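Notebook, September, equipment planning (plate handling cell)

Started this page at 7 in the morning with coffee and the Nastitz quote open, so forgive the handwriting turned typing. I want the whole shopping list in one spot before the budget meeting, because right now half of it lives in my inbox and the other half in my head.

Where we stand: the ceiling for this round is 18 thousand, and that has to cover grippers, fingers, plate fixtures, the table and whatever shipping does to us this time. Arms are on a separate line (thank goodness) and I'm not touching that. Stulleck quoted the gripper pair with one set of stock fingers. Nastitz quoted the same sort of thing with custom pads, 3 weeks longer on delivery, and they want a drawing from us first. Ogbonna only does fixtures, but their fixtures are lovely and I keep going back to their page like it's a candy store.

I've been running the layout in the sim before ordering anything, mostly to stop myself buying the wrong fingers again. Last year's mistake is still in the drawer. 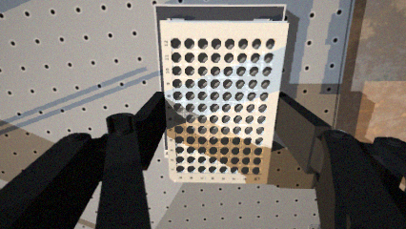
Fingers are the line item I'd fight for. The stock Stulleck ones are cheaper and I could have them fast, but they were drawn up for boxes and bottles and we're going to be moving plates all day. Look at how the pads come in on the two long sides with the plate standing upright: the slanted left pad partly overlaps the lower wells, and I don't love that one bit! On a real plate with a real seal I want the contact kept to the rim, so narrower pads go on the Nastitz drawing. I'll also ask what a spare set costs if we order it at the same time. Wear parts always sneak up on me.

Plates: sticking with 96-well for everything in phase one. There was talk of 384 in the hallway, and I'd like it to stay in the hallway until the fixtures are paid for. One open question for Ogbonna is lid tolerance. If their nest is cut tight for a bare plate we'll be filing it out by hand, and I did that for the Belutley job and would rather not do it again, ever.

Also need to decide about dunnage, bins, that kind of thing. Parking it. Probably comes out of consumables anyway.

Had lunch, came back, redid the sum. With the Nastitz fingers and two Ogbonna fixtures we land at 17 thousand before shipping. Tight but okay. If shipping eats the rest, the second fixture moves to the next round and I'll sulk quietly.
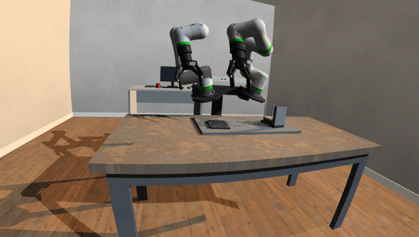 Table and stand next. I'd penciled in one big frame to carry everything, then got the price from Belutley and un-penciled it. Keeping the arms on their own stand behind the table, like in the sim layout, means the table itself can be fairly ordinary, and we could swap it later without unbolting any robot. It does need to be stiff, though, so no folding legs (I know, I know, I asked). The gray tray with the raised rim is a cheap part and I'd get two, so one can be set up on the bench while the other is in use. There's a good stretch of open tray between the flat black piece and the upright holder, which gives me hope that a second holder would fit if we ever get greedy. Have to check reach on that before I promise it to anyone.

Not in the list yet and should be: cable management, e-stop mounting, a proper cover for the controller. I always forget the e-stop bracket and then end up paying rush shipping on a piece of bent metal.

To do:
- Drawing to Nastitz with narrower pads, ask about the spare set
- Ask Ogbonna about lids and whether the base bracket is included or extra
- Get Stulleck to hold the gripper price through the end of the month
- Belutley: table only, no frame, new quote please
- Rerun the sim with the tray moved 7 cm toward the stand and see if the right arm is any happier

Will update the sum when the table quote comes in.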